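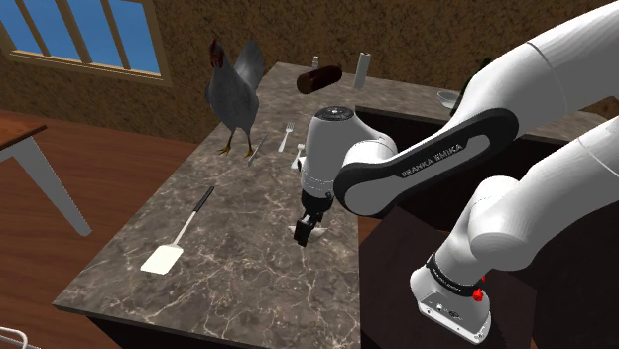 A robot arm at a marble kitchen counter. (Computer rendering)

I'd been trying to get Mio Uchida on the phone since January, and when she finally called me back I was in line at the pharmacy, so the first ten minutes of this interview took place next to the cough drops. She didn't mind. She used to run a local news site out of her car.

The site is the Hevstead Ledger, and if you follow the fight over who gets seen online and who doesn't, you've probably heard the name. Last winter the Ledger ran a series on how the city handed its parking contract to a company called Javance without putting it out to bid. The stories were solid. I read all of them, twice, and I'm not a parking person! Then the links stopped showing up in people's feeds.

"I thought it was me at first," Uchida told me. "I thought, okay, parking is boring, people are tired, it's cold out. But then my own sister couldn't find it, and she gets a notification when I sneeze."

So she tested it. She took one story about the contract and one about a pancake breakfast and posted them at the same hour, to the same followers. The pancakes reached people the way they always did. The contract story got 148 views on a page that normally pulls in thousands. She ran it again with a different headline and got 73.

"Seventy-three! I have more cousins than that," she said. "And I'm not saying some guy in an office pushed a button with my name on it. I don't know that. I'm saying I asked what happened and I got a form letter, and then I got the same form letter again with a different first name at the bottom."

I asked her whether a private company doesn't have the right to show whatever it likes. I half believe that myself, and I get yelled at by readers on both sides for it.

"Sure, they can," she said. "But then say so. Put it in writing that you turned it down and tell me what rule I broke. If the county clerk did this to me I could file an appeal. With these people I'm shouting down a well."

That's more or less the idea behind the Dolwood bill, which she's been driving to the statehouse to talk up. It would make the big platforms tell a publisher within 5 days when a news story has been limited, and why. Her own representative won't touch it. A few lawmakers in each party have told her they like it, privately, which she says is worth about as much as you'd think.

I brought up the mayor's line that the Ledger is a partisan outfit with an ax to grind. She laughed for a good while.

"I went after the last mayor over the Bakker Street bridge, and he was from the other party. His people called me a right-wing hack. Now I'm a left-wing hack. I'd love for them to get together and pick one, it would save me on business cards."

She's still publishing. The Ledger has gone back to email, plus a printed sheet she leaves at the diner and the two barbershops, and she says the sheet is what gets people talking to her. The next piece is on towing fees. She wouldn't tell me what's in it, but she did ask if I'd ever been towed in Hevstead (I have, twice) and whether I'd kept the receipts.

I'm still looking for the second one.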